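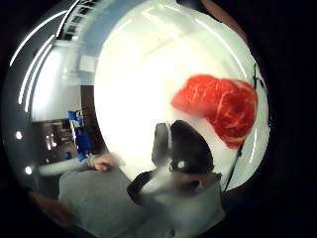

Figure 3. A thick, marbled cut of raw beef on a white plate.

Fat should be judged with the meat lying flat and at eye level, one respondent from the Kurkitz kitchen wrote, and a cook who looks straight down will always call a cut leaner than it is. We were delighted to get this comment, and it changed how we ran the second round of the Skilby survey. In the first round, cooks had graded each cut from above only. In the second they could bend, turn the plate and look along the side before giving a score out of 100.

4.2 Marbling and the plate

The plate turned out to matter more than we had hoped! On white, the thin pale lines that cross a cut like the one in Figure 3 stand out from the red around them, and cooks found words for them quickly: threads, rivers, lace. On the dark slate used at Jakab, the same cooks talked mostly about color. Of the 1102 comments we collected, about 300 mentioned fat before anything else, and most of those came from the white-plate sessions.

Shape came up less often, but the remarks were wonderfully exact. Uneven cuts, with one end flatter than the other, led 22 cooks to say they would score the two ends separately — the Sirkia form has no box for this, so they wrote it in the margin. We kept these notes and coded them by hand. Where a cook gave two scores, we used the lower one in Table 5 and list both in the appendix.

Lighting was harder to keep steady. The Kurkitz kitchen faces east, and its morning scores run higher than those from the afternoon.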